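New year, clear table

January 5, 2022

Quick one because the bread is in and I've got 19 minutes before it needs turning.

So the table. Those of you who've been reading since July will remember the state of it. Post, chargers, the seed tin, a jar of screws that belonged to something, two of Špela's library books (overdue, both of them, sorry Špela). We'd been eating on our laps since before Christmas. Dorian came round on Boxing Day with a pie and stood there holding it. Nowhere to put it down. Ended up on the ironing board.

Right, I thought. Tackle it properly. Everything off, all at once, into boxes, and nothing goes back on without a good reason.

Took me a whole morning and most of a pot of coffee. Four boxes. One for recycling, one for the desk, one for other people's stuff and one I've labelled LATER which is under the stairs and we will not be discussing it. Found my good scissors. Found a birthday card I'd written to Kartini and never posted, stamp on and everything. Found a takeaway menu from Đàm with my own handwriting on the back, a recipe for something, no title, no oven temperature. Flour, eggs, "the rest of the jar". Which jar??

Then the cleaning. I started with plain warm water and a drop of washing up liquid, cloth wrung out hard so it's barely damp. Always go along the grain, my mum was strict about that. There was a sticky ring near the window end that would not shift so I tried a paste of bicarb and water, left it 11 minutes (timer, I'm not that precise by nature), wiped it off, and most of it came away. Dry straight after with an old tea towel.
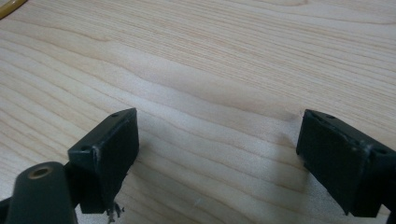 I'd forgotten it was such a pale wood. Years of looking at it in slices between piles of paper and I had it down in my head as a sort of honey colour. It's much creamier than that, and the grain goes off in long waves and loops like a map of hills. Milovan reckons it's birch. Spyros says maple, and says it in the voice of a man who has never been wrong about timber. I don't mind which. They can argue it out over supper, at the table, with plates on it like civilised people.

No oil or wax so far. I asked in the shop and got three diffrent answers from two people, so I'm leaving it alone till I know what finish is on there already. If anyone had the same sort of table and put something on it they regretted, tell me in the comments please.

House rules, now stuck on the fridge:

Post gets opened standing up, by the bin.
Chargers live in the drawer.
Nothing stays on the table overnight. Fruit bowl is under negotiation.

Špela has already broken number three. So have I, if we're counting a mug.

Next up is the cupboard by the back door, when I'm feeling brave. I have opened it once this week and shut it agian. There's a tent in there that I'm fairly sure isn't ours, so if you lent us a tent, get in touch.

Timer's going. Bread!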